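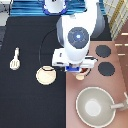 Uma leitora do tutorial anterior, sobre calibração, escreveu que gravara 115 demonstrações com o braço Nestano e que a política treinada continuava a hesitar antes de cada preensão. Perguntava se devia gravar mais. Não necessariamente: convém primeiro rever o modo como as demonstrações são feitas. O procedimento que se segue aplica-se à condução manual e ao comando remoto, numa bancada de cozinha de brincar com vista superior fixa.

1. Preparação

Defina a tarefa numa única frase, com um objeto e um destino: "pôr a tampa na panela". Tarefas compostas gravam-se em separado.

Retire o braço para a posição de repouso e confirme que o cabo tem folga em todo o percurso. Um cabo que prende num objeto a meio da trajetória estraga o episódio e pode deslocar o resto da montagem.

Verifique na imagem da câmara superior se a pinça tapa o objeto no momento da aproximação. Se tapar, acrescente uma segunda vista, lateral, ou aproxime-se por outro ângulo.

2. Condução manual

Ative o modo de compensação de gravidade no painel do Pronik. Segure o braço acima do punho, nunca pelos dedos da pinça. As mãos do operador ficam visíveis para a câmara; por isso, grave apenas as posições das juntas e reproduza depois a trajetória, com a câmara ligada e o operador fora do campo.

3. Comando remoto

Ligue o comando e ajuste a escala de translação para 2:1 (dois centímetros na mão, um na pinça). Mantenha a orientação bloqueada até a pinça estar sobre o objeto. Feche num só movimento. As pausas do operador ficam registadas como ações nulas e são a causa mais frequente da hesitação descrita pela leitora.

4. Variação

Grave 9 episódios por posição inicial do objeto. Entre posições, desloque também os utensílios que não entram na tarefa.

5. Revisão

Elimine os episódios com colisão ou segunda tentativa, salvo se quiser ensinar a recuperação; nesse caso, guarde-os com etiqueta própria. Corte os tempos mortos no início e no fim. O conjunto Lillungate, gravado por este método, ficou com 699 episódios após a revisão.

6. Exportação

No Pronik, escolha Exportar > Episódios e confirme que a frequência das ações coincide com a do vídeo. Se divergirem, reamostre as ações e mantenha o vídeo intacto.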